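The Last Wash-Up in Irkdale

The kitchen of Irkdale village hall has one window, two taps and a sink that takes nine minutes to fill. On the second Saturday of July it has to cope with the plates from the show tea, and for most of the afternoon there is a queue of people holding trays.

Irkdale has 371 residents. The show brings in several times that number, and a good share of them want a scone. Last summer the tea tent served 2,205 plates of food between eleven in the morning and half past five. Every one of those plates was washed by hand, dried with a cloth and sent back out, because the hall owns far fewer plates than it has customers.

Few places of this size still do it. Paper plates came in during the eighties and most shows in the dale had gone over to them within ten years. They were cheap, they weighed nothing and they went in a skip at the end. Irkdale kept its crockery mainly out of habit. There was a cupboard full of it, bought by subscription after the war, and it seemed wasteful not to use it.

By the late nineties a good deal of that crockery had gone. Cups lost their handles, and a whole shelf of side plates came down one winter when a bracket gave way. The hall began to fill the gaps with plastic, the hard sort sold for picnics and school dinners, and the cupboard now holds a mixture. The china goes to the tables indoors. The plastic goes out to the field, where the ground slopes and children run about with their tea.

Washing plastic is a different job from washing china. It doesn't hold the heat, so it comes out of the rinse and stays wet, and a cloth only moves the water around. Butter clings to it. Most of the people who work the Irkdale sink will tell you that the water has to be changed twice as often for the field plates, and that tomato soup should never be put near them.

The method has hardly altered. One bowl is for scraping, one for washing and one for rinsing, and the plates stand in racks by the back door, where there is usually a draught. In the busiest hour, from three to four, there are six people in a room built for two. New helpers start on drying and may be moved to the rinse after a year or so. The washing bowl is a settled post.
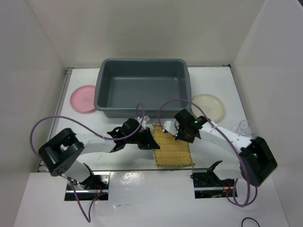 How long does a village tea plate last? A china one at Irkdale gets through fifteen to twenty summers if it is never stacked wet, and a plastic one lasts less than half that before the surface is too scratched to come clean.

Storage does as much damage as use. Plates put away damp in September will mark each other by spring, and a hall that is heated two evenings a week never dries out fully. Irkdale now puts a sheet of kitchen paper between each piece of the older china. It takes most of a Sunday morning, and the roll of paper costs less than one replacement plate.

At Juvside, four miles down the valley, they gave up on washing altogether and then changed their minds. The skip for the Juvside gala had become the largest single bill of the day, ahead of the marquee and the band. Two summers ago they bought 3,000 pieces of second-hand crockery from a hotel that was closing. It arrived on two lorries and spent the first winter in a barn.

Juvside lends it out as well. Weddings, funeral teas and the Ackah sheep sale have all used it, at a charge of £40 for a full set of crates, returned clean. Returned clean is the part that causes arguments. The crates are opened on the doorstep in front of the person bringing them back, and anything with egg on it goes home again.

Ackah has looked at buying a machine. A commercial dishwasher would do a rack in three minutes, but the hall there runs on an old electricity supply, and the quote for renewing it was more than the price of the machine. The sale is held on one day a year, so for now the crates come up from Juvside and a dozen people roll up their sleeves.

Those who do the work are divided on whether they would want a machine at all. Some have bad backs and would have it fitted tomorrow. Others point out that the kitchen is the one place on show day where you can sit out the rain, hear all the news and be given a free tea at the end of it. A woman who has washed at Irkdale since she was at school said she had never once seen the sheepdog display, and didn't feel she had missed much.

The last tray usually comes through at ten to six. The tea towels, 40 of them, are taken home in a bin bag, boiled, and hung out along the lane the next morning.

Irkdale Show takes place in July, with teas served in the village hall and on the field from eleven. Crockery hire from Juvside can be arranged through the gala office, and should be booked well before the summer.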